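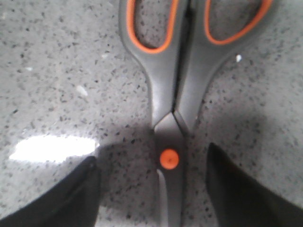 August 2, 2026

Do I call my sister back tonight or wait until next weekend? Tonight, after the dishes, before she goes to bed.

We haven't talked properly since May. It was a dumb argument over Mom's piano, which neither of us plays. She wanted it moved to her place in Plendell and I said the movers wanted 600 dollars and who was going to pay that. Then we both got short with each other and hung up.

She lives 382 miles away now. When we were kids we shared a room until I was 12, and I knew what kind of day she'd had from how she put her shoes down. Now I find out she changed jobs from a Christmas letter.

Called at 8:40. She picked up on the second ring. We talked for more than 2 hours — mostly her new job at Skjelbred, my knee, and whether Dad should still be driving at night. The piano came up near the end. She said leave it where it is for now. I said fine.

She might drive out for Labor Day. I need to clear the boxes off the spare bed.

Recent entries
Lunch at Monis with the cousins
Dad's eye appointment
Rain all week

Contact | © 2026 | Back to top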